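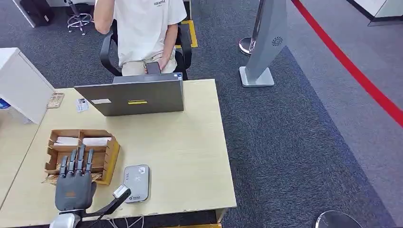
Cuslow office workroom: progress report to the Yammine Fund
Period covered: April to August
Prepared by Wendy Whitlock

Summary

The grant was for refitting the workroom at Cuslow and putting the front-desk paperwork in order. The desks and chairs are in and being used. The small items that used to sit in shoeboxes now go in compartment organisers on the desk tops. The sorting of old slips and cards is behind where we said it would be, and the labelling has not been finished. We have spent less than planned on furniture and more on storage.

Desks and seating

The new desks arrived in May, in two deliveries. One top had a damaged corner and was replaced by the supplier without charge. We kept to a pale top because the room gets little daylight after 2 pm and the old dark tables made it worse. The office chairs are black with fixed armrests. Two people have asked for chairs without arms, as the arms catch the underside of the desk when they pull in close. Jhun Soriano has tried one of the old armless chairs in the same position and finds it better for sorting, though not for typing. We would like to buy two armless chairs from the remaining furniture money and ask for your agreement to this.

Yellow tape has been put down on the floor to keep the walkway clear. It has held up well except by the door, where it needs replacing.

Desk organisers

Our proposal allowed for drawer units. After a month with a borrowed set we went for open organisers on the desk top instead, as staff were leaving drawers open and putting things on top of them anyway. Each organiser has dividers. The agreed layout is paper rolls and blank stock at the back, slips and cards in use at the front. Laptops stay out to the side so that the front compartments can be reached without moving anything.

Not every desk follows the layout yet. Felicidad Evangelista checks them at the end of each month and reports that the back compartments are usually right. The front ones fill up with loose slips by mid-afternoon. She has asked for a shallow extra tray for slips waiting to be entered, and we will try this on one desk first. 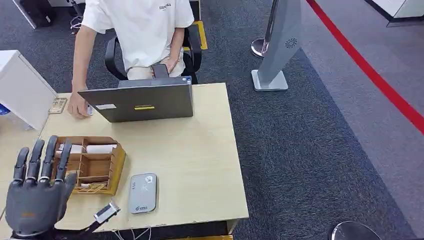
Desk in the workroom, with white paper rolls in the rear compartments of the organiser and slips and a card at the front.

Sorting the backlog

At the start of the period we had 234 bundles of slips and cards from the old counter. Of these, 74 have been sorted, entered and either filed or sent for shredding. The target for this stage was 100. There were two causes for the shortfall. Nestor Lagman was away for most of June and his share was not covered. The bundles from the Pirura counter also turned out to be mixed by year, and had to be laid out and put in date order before anything could be entered.

The Pirura bundles are now all in order, and Rhea Catacutan has written a one-page guide to entering them. We expect the rate to improve but would not want to promise the original finish date. A revised date will be in the next report.

Labelling

We ordered printed labels for the organisers and shelves. The first batch was too wide for the dividers and went back. At present the shelves are labelled and the organisers are not, apart from six done by hand. The replacement batch is on order.

Spending

Furniture is 16 per cent under budget, mainly because the drawer units were not bought. Storage is over by a smaller amount. Nothing has been spent from the training line so far. Full figures are on the attached sheet.

Next period

Complete the organiser labels.
Try the slip tray and decide whether to buy more.
Replace the floor tape by the door.
Continue with the backlog, starting with the Stornuvik bundles.
Buy two armless chairs, if agreed.

We would be grateful for a reply on the chairs before the end of September, as the supplier is holding the price until then. Questions about the spending sheet should go to Rhea, and anything else to me at the Cuslow office.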